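Introduction to Robotic Manipulation
Handout 6: The Arm, the Gripper and the Wrist View
Instructor: Piroska Bakos
Laboratory supervisor: Edeltraud Nolte

This handout accompanies the second laboratory unit. Students are expected to have read it before their first session at the bench and to bring a printed copy.
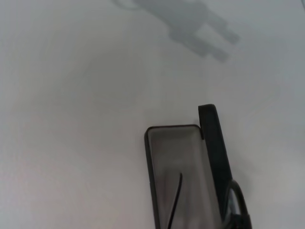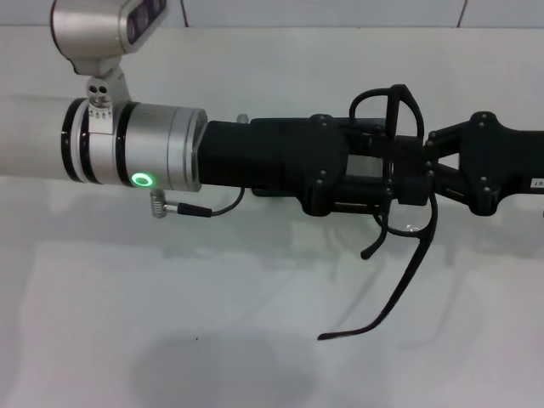
The work surface and the arm, laboratory unit 2

6.1 Purpose of the unit

Each pair will move the arm by hand guidance, record a short set of positions, and replay them at reduced speed. The replay speed for all student work is 30 percent. Requests for a higher setting must be made to the laboratory supervisor in writing.

6.2 Shadows and reflections

A plain white table makes objects easy to separate from their background, but it also shows the shadow of the gripper. A simple brightness threshold may report that shadow as an object. Pairs should record 50 views with the overhead lights on and 50 with them dimmed, and compare the two sets before choosing a threshold. The Stiltus viewer, installed on all course computers, displays both sets side by side.

6.3 Cables

Check before every run that no cable can be caught between moving parts. Cables on the arm are to be adjusted by staff only.

6.4 Written report

The report counts for 100 points and must include the threshold chosen, two failed attempts with an explanation of each, and the position log. Submit it through the Lombardi course page by May 24, 2022. Late reports lose ten points per day. Questions about grading should be addressed to the instructor; questions about bench time, to Room 647.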